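Triltholm glass shaker jar with dome lid
Review by Arwel Rosser
2018-08-11
4 out of 5

I bought this jar in January, together with a steel tumbler from another maker, and I have used it nearly every day. I wanted to wait before writing, as many reviews of kitchen things are written on the first evening and they don't help me much.

The jar is sold by Triltholm. I ordered it in the Warirora shop and paid 21 dollars, which I find a little high for one jar. It came well packed and with no chips in the glass.

What I like most is that I can see what is inside. The jar is clear and the lid is clear too, so I know when it is time to fill it again. On top of the lid there is a small cap with rows of tiny holes. Fine sugar comes through very evenly. Cinnamon also, if it is fresh. Powdered sugar is more difficult, it makes lumps and I must knock the jar with my hand. 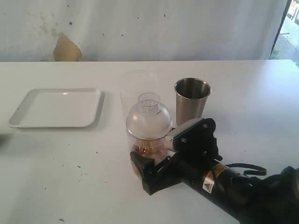 For bigger pieces the holes are of course no use, and then I take off the whole lid. I keep pieces of rock sugar in it now, the brown kind, and for this it is a good storage jar. My hand does not fit inside very well, so I use a long spoon. My brother-in-law James has the same jar for dried chili flakes and he complains that half of them stay behind the holes. I would not buy it for chili.

Cleaning is easy for the glass and less easy for the cap. Sugar stays in the holes when the air is humid. I put the cap in warm water for one hour and then use a soft toothbrush. The paper says nothing about the dishwasher, so I wrote to the seller and got the answer "top shelf only." I still wash it by hand.

Before this one I had the Wendcombe shaker, which was cheaper and had a plastic body. It became cloudy after one winter. The Triltholm glass still looks clear to me.

I take away one point for the price and for the cap, which I would like to buy separately as a spare part. I asked about this also, but there was no answer until now.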